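The **Sotthorpe Sports Bursary** is an annual grant for young athletes living in the district of Sotthorpe. It is paid by the Tenidar Trust and covers travel, coaching fees and equipment. Applicants must be under 19 and must compete at county level or higher in a recognized sport.

## History

The bursary was set up after the closure of the Jollurgate athletics track, when part of the sale money was placed in a restricted fund. Kerstin Hovland, a former middle-distance runner, drafted the original rules. In the first year 36 applications were received and eight awards were made. The number of awards has not changed. Team sports were admitted later, following a request from Egger Hockey Club.
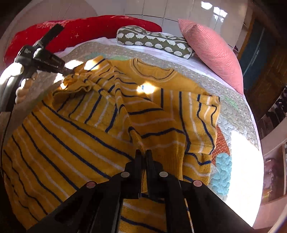 *Striped knitted sweater in mustard, navy and a pale shade.*

## Selection

Applications close in April. Each one is scored on results, training record and financial need, with need carrying the greatest weight. A written reference from a coach is required. Relatives of trustees are not eligible. 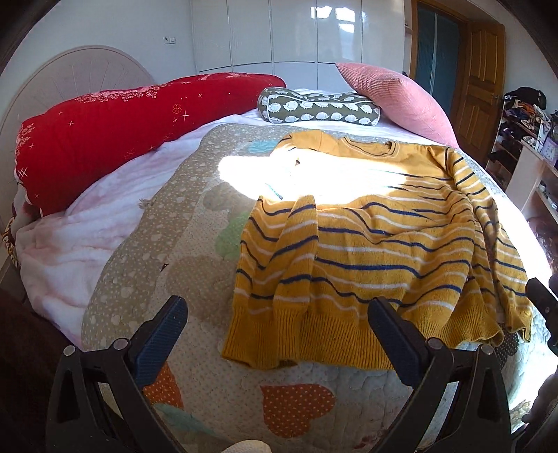 Payment is made in two parts, the second of which depends on a short progress report. An athlete who moves out of the district keeps the first part but loses the second. Holders may reapply once.

## Recipients

The fund has supported 77 athletes in individual sports, most of them swimmers and runners. Team players are recorded separately. Unspent money is returned to the fund and may not be used for administration.

## See also

- Jollurgate athletics track
- Egger Hockey Club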